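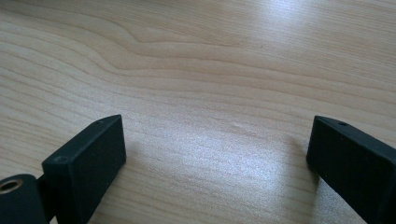 I bought my kitchen table in Camwood for 85 dollars, and my sister still thinks I overpaid. She may be right! But I've been eating, paying bills and rolling out pie dough on it since April, and I've gotten weirdly attached.

Pale wood is back, you see. Ada Morelli, who runs the Rukach secondhand store, told me she sold 2 dark dining sets all last year (one went to her cousin) while the blond stuff left the same morning it came in.

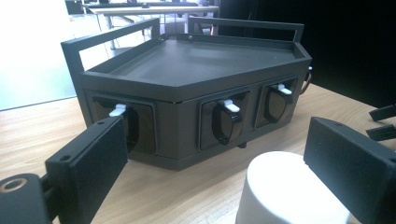 So I asked her how to keep a light top looking decent. Wipe with the grain, she said, and quit using dish soap. Coffee rings? Leave them a week before you panic. She also talked me out of a 200 dollar refinishing job, bless her, and sold me a tin of wax – which smells like oranges and has ruined two of my good dish towels.

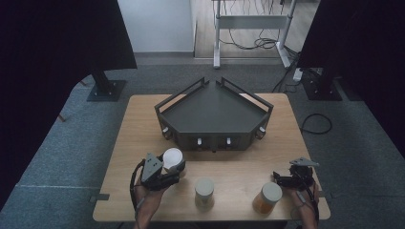 Dark gray on a light wooden tabletop.

I'm going back for chairs next. Don't tell my sister.

Related stories
Rana: a small town with big porches
Wax, oil or nothing at all?
My year without a couch

© 2019 Rerar Magazine | Contact us | Back to top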